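Composite sink or stainless? Renovating and going round in circles
Kitchens & Bathrooms > Worktops, sinks and taps

saltmarsh_kit
Hello all! First proper kitchen of my own and I am far too excited about it. Everything is coming out in March and I've got units, hob and flooring picked. The sink has me stuck, though.

I started out sure I wanted stainless steel because that's what I grew up with. Then I went to a showroom and saw a dark grey composite one (the Vernska, single large bowl) and fell in love on the spot. It looked so calm! My other half thinks it will show every tea splash and limescale mark, and we have very hard water here.

Budget for the sink is 300, not including the tap. Worktop will be a pale marble, or something that looks like it if the quote is frightening. Would love to hear from people who've lived with a dark sink for a few years. Do you still like it?

boiled_egg_bev
Ooh, I can help! We've had a charcoal composite for 4 years and I'd have another tomorrow. Pans go in with a nice dull thud where our old steel one clanged like a bell. You can run the tap while someone's on the phone in the same room.

Limescale is real, I won't fib. In a hard water area you get a pale bloom round the plughole and where the tap drips. I fill it with warm water and a splash of white vinegar, leave it 20 minutes, then go round with a soft brush. Once a week does it. It comes up lovely.

grumpy_grout
I'll be the voice of doom then. Fitted kitchens for years and the dark matt ones are what I get asked to swap out most. People don't do the weekly vinegar. They mean to. Then after a year it's gone a sort of cloudy grey and they're scrubbing it with the green side of the sponge, which makes it worse.

Stainless scratches in the first week and after that it looks the same for as long as you own it. Buy a thick one with sound pads underneath and you won't get the clanging either.

saltmarsh_kit
Thank you both! Bev, do you wipe yours dry every night? I keep reading that you have to and I know in my heart that I won't.

boiled_egg_bev
Ha, no! I did for the first fortnight. Now I do it if people are coming round.

pebbledash_pete
Slightly different angle, have you settled on undermount or inset? With marble you'll probably want undermount, and that matters more for daily life than the colour. Being able to sweep crumbs straight off the worktop into the bowl is one of the great small joys. I still enjoy it every single time.

The catch is the joint between stone and sink. Ask who is doing the sealant and what they use. Ours went black underneath along the front because the fitter used whatever was in the van.

On colours, dark grey with pale stone looks superb, I think. Black can look a bit harsh against white, and the grey is softer.

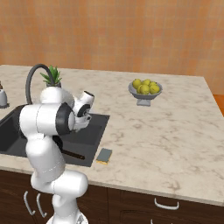 Dark grey sink in a white and beige marble top

Have a look at how much warmer it is with a bit of beige in the stone. If your showroom only has the cool white with blue-grey veins, ask to see something creamier next to the sink sample before you order.

saltmarsh_kit
Oh I LOVE that. The beige makes such a difference, I'd only been looking at the icy ones. Right, that's the worktop conversation reopened, sorry to my other half.

grumpy_grout
Looks smart, I'll give you that. Real marble round a sink though? Lemon juice, wine, vinegar. It etches. Bev's weekly vinegar soak is going to end up on the stone sooner or later and then you've got dull patches that won't wipe off.

boiled_egg_bev
Good point, and I should have said ours is a laminate top so it doesn't care! With marble I'd use a proper descaler made for stone surrounds, or be very careful and rinse straight away.

quince_and_thyme
Marble owner here, ten years this spring. It etches, it stains a bit, and I adore it. Mine has a ring by the kettle and a faint orange patch from a turmeric disaster. If you want it to look new for ever, get quartz and be happy. If you like things that look used, get the honed finish, because the marks show far less than on polished.

For the sink I went with a white ceramic one and I've regretted it a little. I've broken two good glasses and a teapot lid in it. Composite is kinder to dropped things.

grumpy_grout
Ceramic is kinder to the sink and murder on the crockery, agreed. First thing we've agreed on in this thread.

lino_lil
Can I put in a word for size? Everybody talks about colour and hardly anyone measures their biggest oven tray. I took mine to the showroom in a carrier bag and felt a right lemon, but two of the sinks I liked wouldn't take it flat. I ended up with the large Etia bowl and it's brilliant. Roasting tins, the grill pan, muddy boots, the lot.

One big bowl over a bowl and a half every time, in my view.

pebbledash_pete
Disagree on that! The half bowl is where you tip the dregs when the main one is full of suds. I used mine for rinsing veg constantly and I miss it in this house.

lino_lil
Washing-up bowl inside the big sink, Pete. Dregs go down the side. Sorted!

pebbledash_pete
A plastic bowl in a lovely new sink. I need a lie down.

saltmarsh_kit
I'm going to be thinking about the washing-up bowl question all night now. Lil, the tray thing is genius, I'm off to measure mine. What about taps? I'd pencilled in the Saludo pull-out one in brushed steel.

quince_and_thyme
Pull-out taps are wonderful with a big bowl, you can rinse right into the corners. Check the reach, and check there's room behind for the lever if you've got a window sill or a splashback close by. My sister's lever hits the tiles and she can only get lukewarm.

Brushed steel hides drips far better than chrome. Black taps in hard water are a mistake I would save you from if I could.

grumpy_grout
Agree about the black taps. Also make sure the hose weight underneath isn't going to foul on the waste pipe or a pull-out bin. I've been called back for that more times than I can count.

If you're set on the dark composite, get a sample offcut from the maker. Leave a teabag on it overnight, drip some tap water on it every day for a week and let it dry. Then you'll know what you're marrying.

boiled_egg_bev
That's a brilliant idea! Do a bit of beetroot as well.

saltmarsh_kit
Update! Sample came. Teabag left a brown ring that wiped off with washing-up liquid. Beetroot did nothing at all. The hard water marks did show, my other half was right (and has mentioned it), but they came off with a damp cloth and a bit of descaler and I didn't mind doing it.

So we're going for the dark grey, single bowl, undermount. The worktop is now a creamy quartz, because I read the marble replies again and I know I'd cry over the first lemon. The biggest tray fits flat with room to spare.

pebbledash_pete
Great choice! Get the sealant question in writing.

grumpy_grout
Not what I'd have picked but you've tested it properly, which is more than most do. Porkon do a decent wire grid for the bottom if you've got cast iron pans, it'll save the base getting metal marks.

lino_lil
Hooray! And are you having a washing-up bowl?

saltmarsh_kit
Still under discussion. I'll put photos up once it's all in!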